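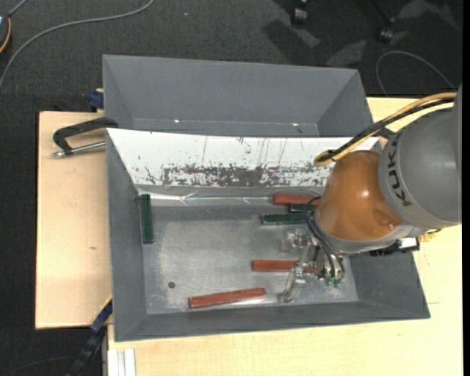

Figure 17. Gripper lowered into the front bin during a demonstration.

Section 2. Teaching a pick by hand

Use this procedure to record a new pick in Fumora by moving the arm yourself. To record from the remote pendant, go to Section 3. The cell must already be calibrated (Section 1).

Caution: Stay in reduced-speed mode the whole time you are teaching. Keep your free hand out of the bin while the other hand is on the arm.

1. Clamp both bins to the table. If a bin has moved since calibration, run the bin check again before you go on.

2. Place the blocks in the front bin. Leave some apart and push others up against a wall. A set of demonstrations with every block in the open makes a poor teacher.

3. On the Fumora start page, select New Task, type a name, and choose Hand Guide.

4. Press and hold the enable switch. The arm goes slack after a short delay. If it drifts, release the switch and check the tool weight. The Toten gripper is entered as tool 204.

5. Guide the gripper down over the block you want. Line up the fingers before you go below the rim – turning the wrist inside the bin is the usual cause of scraped walls.

6. Tap Close. Wait for the grip light, then lift straight up until the gripper clears the rim.

7. Carry the block to the rear bin, lower it, and tap Open.

8. Release the enable switch and select Keep or Discard. Discard any run where you stopped to think for more than a moment. Pauses are recorded too.

9. Put the block back in a different spot and repeat from step 4.

Note: Check the hoses and cables between runs. They should follow the wrist without pulling tight. If a hose catches, back out the way you came in.

Note: Blocks against a wall need a slower approach. Let one finger come down beside the block and keep the other toward the middle of the bin.

If the screen shows error 379, the arm was pushed past a joint limit. Release the switch, select Recover, and discard the run.

Section revised March 27, 2019. Send corrections to Omolara Wike.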